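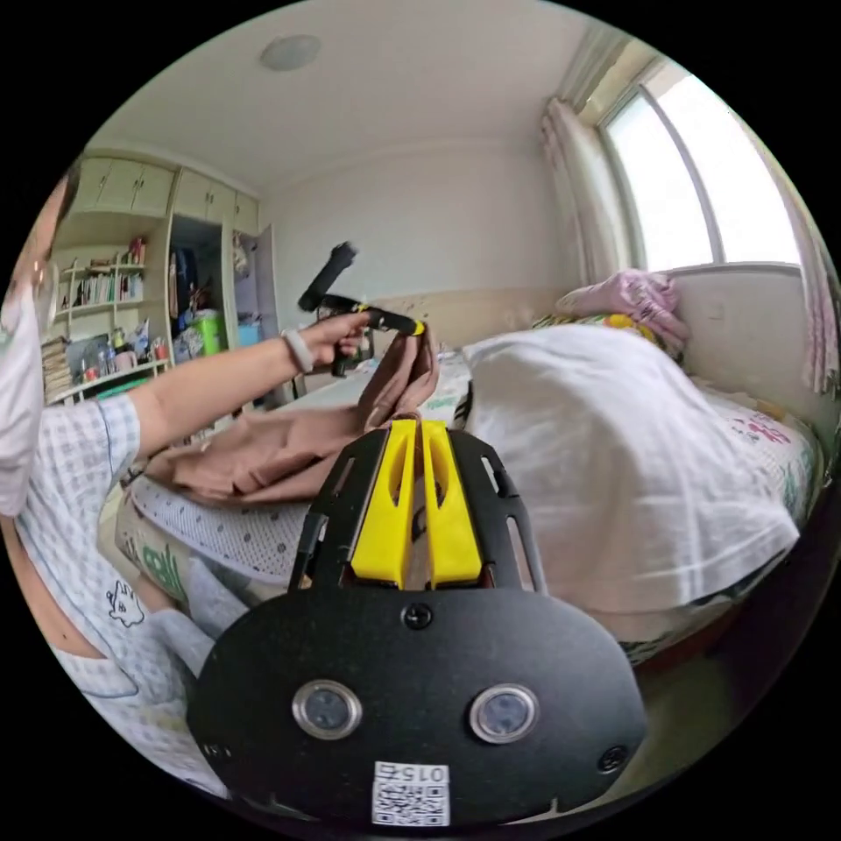 **Ticket 44 - Rendham, room 11 - clothes in wardrobe smell musty**

Opened: December 2024
Reported by: Els Mertens
Assigned to: Nassoro Wanyama
Priority: normal
Status: closed

**Report (Els Mertens)**

Clothes from the open wardrobe section smell stale after a week or so on the rail. It is worst with the brown things and anything thick. The clothes are clean when they go in. I have washed the same items twice and the smell comes back. Books on the shelves next to the wardrobe are fine. The upper cabinets have bedding in them and that is fine too.

I have not seen any mould, but I can't get to the back of the wardrobe without taking everything out.

**First reply (Nassoro Wanyama)**

Thanks Els. Before I come over, please could you:

1. Take out whatever is on the wardrobe floor, including the green bin, and feel the base with a dry hand.
2. Smell the empty bin with the lid off, if it has one.
3. Tell me how the clothes are dried before they are put away.

Leave the rail as it is for now.

**Els Mertens**

Base feels dry at the front and cold at the back. The bin had old scarves in the bottom that I had forgotten, and they smelt worse than anything else. Clothes are dried on a rack in the bedroom with the door shut, then folded on the bed or hung up the same evening.

**Visit 1 (Nassoro Wanyama)**

- Emptied the wardrobe on to the bed. Checked the rear panel with a torch. No mould, no water marks.
- Damp meter on the panel, low down: 17. Same meter on the wall by the headboard: 8. I would expect these to be closer together.
- Rear panel sits tight against the wall with no gap. Kramer's fitting sheet for this unit asks for one, so it was either missed or the unit was pushed back later.
- Extractor in the bathroom next door works. Bedroom vent was shut. Opened it.
- Several jumpers were folded and put away with thick seams still slightly damp. Els checked the cuffs and waistbands with me and agreed.

Probably two causes: laundry going away too early, and no air behind the unit.

**Actions agreed**

- Els to wash the scarves and wipe out the bin, then leave it open overnight.
- Rack to go in the bathroom with the extractor on, or by the open vent if the bathroom is in use.
- Thick items to be opened out on the bed and checked at the seams before folding.
- Leave a hand's width between hangers at the back end of the rail.
- Jasper Hoekstra to move the unit forward and refit the wall brackets. The bottles and containers need to come off the low shelf first - he will not move them himself.

**Update (Jasper Hoekstra)**

Unit moved forward and brackets refitted. The shelves and the wardrobe section are joined, so both had to come out together. One bracket screw had no plug behind it, replaced. Shelf levels checked afterwards. Books went back in the wrong order, sorry.

**Update (Els Mertens)**

Better. Hung clothes have no smell now. The brown jumper still had a bit after one wash, so I soaked it and dried it flat and it is fine. The bin took two goes with washing-up liquid.

The rack in the bathroom is a nuisance in the mornings but we can live with it.

**Visit 2 (Nassoro Wanyama)**

Meter on the rear panel is now 11, wall by the headboard still 8. Vent open. No smell in the wardrobe with everything back in.

Closing this one. I have asked Sem Cuypers to check the gap behind the Kramer units in the other bedrooms in January, under a separate ticket. Els, please reopen if the smell comes back.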